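Porley Worktop Sealer, Matt

Product code PO-15
Sizes: 200 ml, 1 litre
Made by Mertens

Porley is a water-based sealer for stone, concrete and composite worktops. It soaks in and leaves no film, so the colour of the surface stays much as it was. Use it in kitchens, utility rooms and staff canteens.

Clean the worktop with Plondero degreaser and leave it to dry overnight. Put the sealer on with a lint-free cloth, working in strips, and wipe off any excess after 15 minutes. Two coats are enough for most surfaces — older concrete may need a third. Allow six hours between coats.

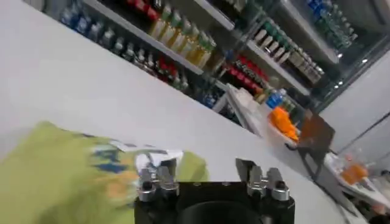 Pale grey-white countertop, with a yellow-green snack bag at the lower left.

One 200 ml bottle covers around 11 square metres per coat. Do not use on glazed tile or varnished timber. Coffee, oil and red wine should be wiped up the same day, even on a sealed top. Reseal in October if the worktop gets heavy use.

Orders placed before noon leave our Ustgate warehouse the same day. Unopened bottles can be returned. For trade prices or a test sample, ask for Fergus Lamont at the counter.

Page updated September 5, 2022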